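I finally sorted out the small drawers, after putting it off since October. They hold the things that would otherwise live on the worktop: spare keys, fuses, batteries, string, the tape measure. For years all of that was in a biscuit tin, and every time I wanted a fuse I had to tip the lot out.

I looked at a few ready-made units first. The Gremero one was the right height but too deep for the shelf, and the Borby had lovely fronts and drawers so shallow that a torch wouldn't fit. In the end I went for a plain wooden box with white drawer fronts. I like wood round the outside and white on the front. It goes with most things and you can see at a glance when it needs a wipe.

Before doing anything to it I covered the big table with brown paper. I buy the paper on a roll from Antoniuk, the hardware shop near the station, and it has lasted through two rooms of decorating and all the Christmas parcels. Smooth side up, so screws don't catch on it.

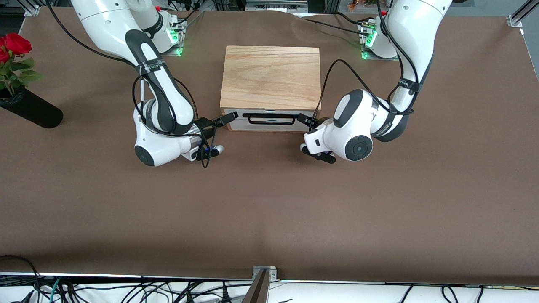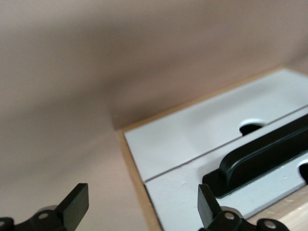 Handles are where I spent most of the time. A round hole in the front is perfectly good if you have small fingers and a light drawer. Once there are 200 screws and a pair of pliers inside, I want something to get hold of. A black bar does the job, and black doesn't show fingerprints as badly as the chrome ones I had in the last flat.

If you are fitting a bar yourself, measure from both sides and mark the holes in pencil. I once trusted a paper template from Stirkolen and ended up with a handle that sat 2 mm lower at one end. I noticed it every morning for about 14 months and then filled the holes and started again.

As for what goes where, the top drawer is for anything I need in a hurry, so keys, batteries, matches and the small torch. Fuses and picture hooks go lower down, in old jam jar lids so they don't roll about. String gets a drawer to itself if there is one going spare, otherwise it gets into everything.

White fronts do mark. A damp cloth with a drop of washing-up liquid takes off most of it. I have tried one of those white sponge blocks on another cupboard and it left a dull patch, so I wouldn't use one on anything with a shine.

The biscuit tin has gone back to the kitchen. It still smells slightly of batteries, so I have lined it with greaseproof paper and will leave the lid off for a few days before I put any shortbread in it.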